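Stage Drapery and Masking, Handout 4
Introduction to Technical Theater, taught by Nidia Ríos

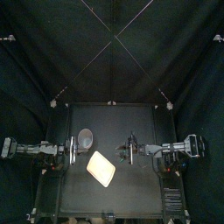 Last time we got as far as the difference between a leg and a border, and a few of you stayed after to ask why I keep fussing over which black fabric to use when, from the tenth row, black is black. I love that question, so let me start there and we'll get to hanging and folding afterward.

Black fabric differs mostly in what it does with light. Velour has a pile, a little forest of fibers standing up off the backing, and light that falls into it has a hard time getting back out again. Commando cloth (you'll also hear it called duvetyne, and people will argue with you over whether those are the same thing) has a short brushed nap, costs a good deal less, and does a very respectable job anywhere the audience isn't looking straight at it. Plain muslin dyed black will go gray on you the minute a side light hits it. If you take home one habit from this course, please let it be holding a sample under a real stage light before you order fifty yards of it!

Nap direction comes next. Run your hand down a piece of velour and it feels smooth one way and a bit grabby the other. Panels hung side by side must all run the same way, or you'll see a stripe where they meet, and you will see it every night until closing. Mark the top of every panel on the back, in chalk, before you cut anything.

Fullness is the extra width gathered into a drape. A flat panel has none. At 50 percent fullness, a finished drape 20 feet wide takes 30 feet of fabric; at 100 percent it takes 40. Folds hide seams and soak up stray light and sound, so main curtains get plenty. Masking is often hung flat, partly to save money and partly so it stores small. When I worked on the touring show of Gamosel we carried everything flat and I can't say I ever missed the folds, though Desta Gidey, who designed the lights, would tell you otherwise.

Sightlines: sit in the worst seat. I mean really go and sit in it, front row, far end, and look across into the wings. Then do the same from the other side. Draw both lines on your ground plan and put your legs where the lines tell you to.

A word on flame treatment. Every drape needs a tag or certificate on file, and treatments applied after weaving can wash out or wear off, so never launder one without checking with me first.

For next class
Read the chapter on soft goods and bring your ground plan in pencil.
Work out the yardage for two legs, each 6 feet wide finished, at 50 percent fullness. Show your steps.
Bring a scrap of any dark fabric from home. We'll put them all under the lights together.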